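An afternoon at the Drosholm open day

I've been meaning to get out to the Drosholm open day for ages, and this time I finally booked a spot before they all went. They let in 30 people per session, which sounds like plenty until you're all trying to stand in the same kitchen. I got in the early afternoon group and ended up near the front (I may have walked a bit quickly from the parking lot).

If you haven't come across them, Drosholm rents out a test home where small robotics outfits can try their machines on ordinary household jobs. The one on show was Nuver, a mobile arm with a two-fingered gripper and a little camera at the wrist, running software called Zoralach. The idea is that you ask for a chore in plain words and it works out where to go and what to do with its hand. I've watched a lot of videos of this kind of thing, usually sped up and set to cheerful music. Standing a few steps away from one at normal speed is a completely different experience, and I loved it!

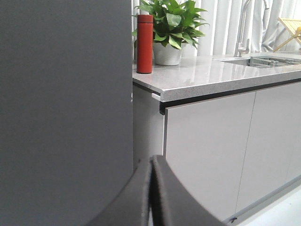
What struck me first was how much slower and more careful it was than I'd pictured. It would creep in, stop, tilt its wrist a little, think about it, then creep in again. The woman beside me whispered that it moved like her dad looking for his reading glasses, and after that I couldn't see it any other way.

They had a screen up showing what the wrist camera sees, and I spent half my time watching that instead of the robot. It's a funny way to look at a kitchen. You get a fingertip in the foreground, a great slab of something grey off to one side, and then the red bottle and the plant at the end of the counter, with the sink behind. I kept wondering how anyone makes sense of it, let alone a computer. The presenter said shiny things are the hard part. A polished counter gives you a second bottle upside down, and a chrome tap has a bit of everything in it.

I asked about the plant, because I would be nervous about mine. Leaves are apparently a real headache: they bend and overlap, they never look the same from two angles, and a robot that treats them as solid will take the long way around every time. One that ignores them will give you a haircut you didn't ask for. Nuver's rule is to keep clear of anything green unless told otherwise, and I'd say that's a good rule for most of my relatives as well.

There was a short break for coffee and questions. Someone asked the price, of course. The arm alone is $3,750 to rent for a month, so it won't be tidying my place any time soon - but that was less than I'd braced for. Someone else asked how long a charge lasts and got a very long answer about batteries that I didn't entirely follow.

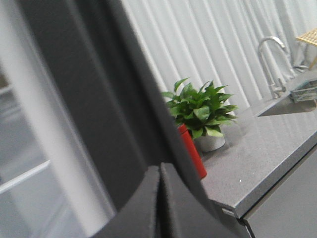
Drosholm test kitchen, November

I scribbled this next bit on the back of my program during the second half, so forgive the state of it.

Counter work again. Fingers closed, wrist tipped over, the bottle right there beside it. Presenter talking about approach angles. He says there are 20 ways to come at a bottle and most of them are bad, and a person picks a good one without noticing. I have been picking up my coffee cup very thoughtfully ever since. Room gone quiet, everybody leaning the same way as the gripper.

Then over to the fridge, which got its own talk. A company called Ccori is working on shelf and drawer tasks, and their person was so keen on clear plastic that it was catching. Glass shelves, see-through drawers, see-through door bins, all of it against white walls. I'd never once thought of my fridge as a difficult place. Now I open it and feel a bit sorry for any machine that has to find the mustard. 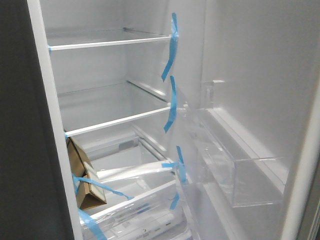 The fridge, with its blue packing tape and a piece of cardboard still in place.

I asked whether tape would confuse it and she said bright blue is one of the kinder colours you could hand a camera, and the glass edges worry her far more. We got talking about door seals after that and I nearly missed the end of the session.

The whole visit ran 2 hours and I could have stayed for the next group. If you go, wear comfortable shoes, there are no chairs put out for visitors, and stand where you can see the wrist camera screen. Parking is free but the sign is easy to miss coming from the highway, so look for the second driveway. I've already put my name down for the spring session, and my sister wants to come too.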